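Naltville Tube and Carton Reuse Project
Progress report to the Peltholm Fund
Thu 28 May

Summary of the period

Work at the Hultum site is on schedule apart from the shelving, which is covered below. We have collected about 800 cardboard tubes from print shops, fabric stores and offices in Naltville. Most came in good shape. Tubes with crushed ends are cut down where there is enough length left, and the remainder goes to paper recycling.

Spending to date is within the budget you approved. The $3,000 for room setup has been spent on tape, shelving parts, a floor-standing cutter and better lighting over the back wall. We are not asking to move money between lines.

Tabletops

In the first weeks we laid tubes out directly on the tabletop and sorted them by eye. Sizes got mixed, and tubes rolled off when someone bumped the table. We now cover the tabletop with flattened cardboard from incoming deliveries and mark it out in rectangles with dark blue tape. Tubes are placed standing up, one to a rectangle, so the rims can be checked and the height compared with the tube next to it.

We tried masking tape before the blue. It was cheaper but hard to see against the brown, and it lifted after a few days. The lines do not have to be exact. They are set out with a yardstick and redone when the cardboard is replaced.
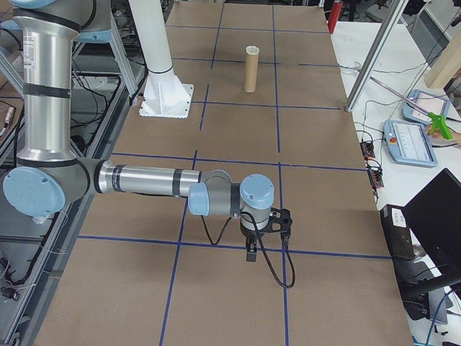 Cardboard-covered tabletop marked out with dark blue tape. A tube is standing in one of the rectangles.

The cardboard cover has held up better than expected. Glue and marker stay off the table itself, and a worn sheet can be taken up and recycled with everything else. The main wear is along the seams, where the tape gets picked at when tubes are slid across it. We have asked people to lift them.

Sorting and grading

Tubes are graded by length, width and condition of the rim. A slightly dark or scuffed rim is accepted. A split rim is not. We began with five grades and dropped to three in the second month, as two of them were almost never used.

Holub, the mailing supplier that takes our graded stock, has received 20 cartons so far and sent back one. The returned carton held two widths packed together. Cartons are now labeled before they are filled, and the label is checked again when the carton is closed.

Training

A total of 32 people have gone through the half-day introduction. The session now includes taping a fresh sheet of cardboard from scratch. Evening sessions filled faster than mornings, and we will shift one morning slot accordingly.

Delays

The wall shelving arrived with the wrong brackets and is still only half up. Until it is finished, graded tubes are stored in cartons on the floor by the loading door. Replacement brackets are on order.

Next period

By the end of July we plan to finish the shelving, tape a second table in the same pattern and start taking flat cartons as well as tubes. A list of spending by line will follow with the next invoice.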